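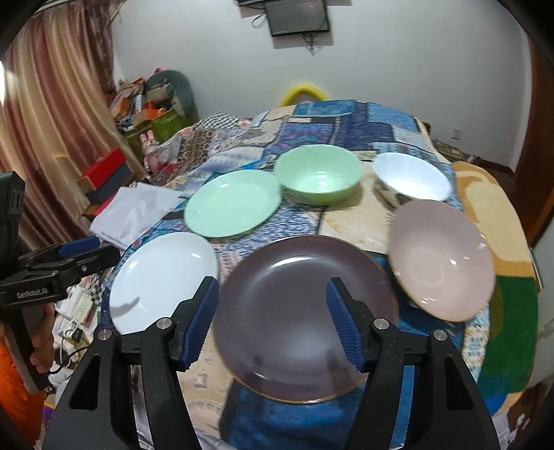 Round table, patchwork cloth, dark plate with the gold-colored rim up front.

Mixed plates on a patterned tablecloth – too much?

Posted by Lies Coppens, July 2024

I've been buying tableware one piece at a time, which is a nice way of saying I have no set. Right now I own a big dark plate (purple or brown, depending on who's arguing) with a thin gold-colored rim, a white plate, a pale mint one, a sort of pinkish mauve one, a white bowl and a mint bowl. Most of them are glossy.

My tablecloth is patchwork: blues, navy, gray, beige, cream, with checks and paisley-ish bits, and then toward one side it goes off on its own with a yellow swirl and a lot of green. I love it. My sister says eating off it is like having lunch inside a quilt.

I have people coming for dinner and a budget of 100, so a full new set is out. Do I change the cloth, change the plates, or dim the lights? Also, can the gold rim go in the microwave? The plate came from a Drindden outlet bin with no label and no box.

Jolien Wuyts

Keep the cloth. It has every color in it already, so the plates don't have to match each other, they only have to look like they were invited. I'd repeat each color at least once. You've got two whites and two mints, so the dark plate and the mauve one are your loners. Find a second dark plate, or something small in mauve, and people will assume you had a plan.

I'd also turn the cloth so the green and yellow end hangs at the back. Put the dark plate over the busiest patch you can find. Plain and dark calms a pattern down, and it hides gravy.

Microwave: no. If the rim is real metal it can spark, and without a label you can't tell. I lost a Van Hecke saucer that way and very nearly the microwave. Wash it by hand too, with a soft sponge, or the gold will slowly leave you.

pramex_fan_526

get a plain white cloth. problem solved. Pramex has them

Lies Coppens

Thank you Jolien. I turned the cloth and it's much better, my sister has gone quiet. Pramex fan, I did own a white cloth once. We had beets.

Jollitz

Late reply, but if the cloth slides around, put a thin felt pad under it. On a round table, cut the pad 2 inches smaller than the top all the way around so it doesn't peek out. And iron the cloth inside out – patchwork seams go shiny if you press them from the front. Mine did. I now tell people it's satin.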